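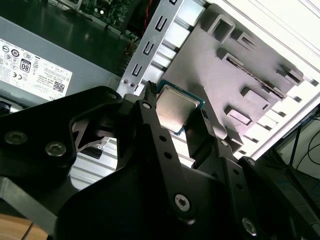
Can a small repair shop rent a robot arm without hiring an engineer to run it? The firm behind the newest rental plan says a bench technician can learn the basics in an afternoon, though the first setup visit still has to be done by its own staff.

Home News Business Tech Repair & Reuse Opinion Contact

Climoris, the company that has been supplying benches and fixtures to computer refurbishers for as long as most of them can remember, is now taking orders for Vera, a rental package that puts a robot arm and gripper to work on used desktop computers. The monthly fee covers the arm, the software and two visits from a trainer, and shops can send the whole thing back after 4 months if it doesn't suit them.

Marthinus Joubert, who looks after rentals at Climoris, told us the first jobs on the list are the fiddly ones, like handling processors and memory, which take up a good deal of a technician's morning and are awfully easy to get wrong when you're tired. More jobs should follow in October, once the early customers have had their say (and he very much hopes they will!).

One of those customers is Finley, the refurbishing shop on Kruger Street, where the machine has been given nearly 80 old office desktops to practice on. Owner Chantelle Engelbrecht is fond of it already, but she'd like would-be renters to know that it is slower than her best people and that someone still has to open each case and clear the cables first. She also found the printed manual rather thin, and ended up calling the help line more often than she had planned, where she says everybody was patient and kind.

Orders are open now, and shops can ask for a visit to try Vera on their own machines before they sign.

We use cookies to remember your settings and count visits. Accept all | Manage choices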